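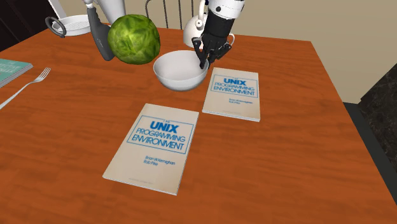
History of Food in Europe
Unit 4: Sugar, Moulds and the Confectioner's Trade
Course handout, to be read before the Tuesday seminar

1. Scope of the unit

This unit considers how sugar moved from the apothecary's shelf to the dining table, and how the people who worked with it came to be regarded as members of a distinct trade. Students should already be familiar with the material on spices and preserving covered in Unit 3. Technical knowledge of confectionery is not required.

2. Sugar as medicine

In medieval Europe sugar was expensive and was commonly sold by apothecaries. It was used to make bitter remedies easier to swallow and was itself thought to aid digestion. Seeds such as aniseed and coriander were coated in layer upon layer of syrup to make comfits, which were offered at the end of a meal. Whether a comfit was a medicine or a sweet depended largely on who was eating it, and students should be cautious of any account that draws a firm line between the two.

3. Sugar paste and display

Sugar paste was made by binding finely powdered sugar with gum tragacanth that had been soaked, often in rose water. It could be rolled, cut, pressed into carved moulds and left to dry hard. Printed recipes from the sixteenth century onwards describe plates, cups and playing cards made in this way. Wealthy households used such pieces to close a banquet, and guests might be invited to break and eat the dishes from which they had been served.

Carved moulds are an important source for this period. They record patterns that have otherwise been lost, but they are difficult to date. A good mould could remain in use for several generations, and its design may be much older than any object made from it.

4. The stages of boiling

Confectioners judged boiled sugar by its behaviour long before thermometers were usual in kitchens. Terms such as thread, pearl, feather and crack described what the syrup did when dropped into water, drawn between the fingers or blown through a skimmer. The terms were not applied consistently, and two books may use the same word for different stages. When comparing recipes, students should look at the test described as well as the name given to it.

5. Case study: the Zaleck notebook

The seminar will examine extracts from the manuscript notebook of the Zaleck confectionery house. The notebook contains some 40 recipes, of which 14 concern moulded work. The entries are in more than one hand and are not in order of date. Lucian Roman's transcription should be used for all quotations. Page references should be given to the manuscript and not to the transcription.

6. Preparation

Read the Neagu chapter on household accounts and the extracts supplied. Bring written notes on one recipe, stating the equipment it assumes and the steps it leaves out. Students presenting in January should confirm their choice of recipe with the seminar leader beforehand.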